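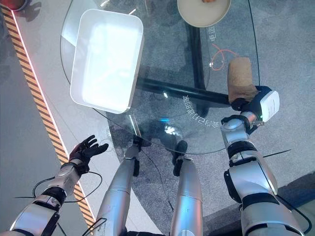

Why does a freight train stand still outside a small town for half of the night?
Mostly it waits for a free track in the yard, or for a new crew when the first crew has used up its permitted hours.

I asked this question myself in my first winter in Ivilberg, when I rented a room near the line to Stustwood. The trains stopped behind my window at two in the morning and the engines kept running. I did not know who to complain to, so I started to read.

The line was built for grain. In 1991 the passenger service ended, and one of the two tracks was taken out the same year. Since then everything must pass through a single track with one siding, and this siding is too short. It can hold a train of 49 cars. Today many trains have almost 120 cars, so they can't use it at all. They have to wait before the town until the train from the other direction is through, and the place where they wait is our level crossing at the end of Mill Street.

When the crossing is closed, the west side of Ivilberg is separated from the fire station and from the clinic. There is another way, over the bridge at Clalard, but you need twenty minutes more for it, and in the snow even longer. I drove it once in January, very slowly, with a bag of frozen fish on the seat next to me, and I was glad when I saw the lights of the gas station.

Last spring the railroad presented a plan to make the siding longer, by 3000 feet to the east. I went to the meeting in the school gym. Many neighbors were against it, and I understand them. A longer siding means that trains will stand behind other houses, where it is quiet now. Some of them carry fuel in tank cars, and people do not want these cars parked behind the garden for hours. One man asked three times which substances are in them and he received three times the answer that the emergency services have the list.

I am for the plan, but with two wishes. The engines should be switched off when the stop is longer than one hour, at least when it is not freezing. And the signs at the crossing should show if the way is blocked before you turn into Mill Street, so that you can still choose the bridge.

I wrote both wishes in a letter to the county. In May I received a short reply that my comment was registered. My neighbor on the first floor wrote too, but she asked for a wall against the noise, and her reply had exactly the same words as mine.

The next meeting will be in the fall, again in the gym. I will bring a cushion, the benches there are very hard.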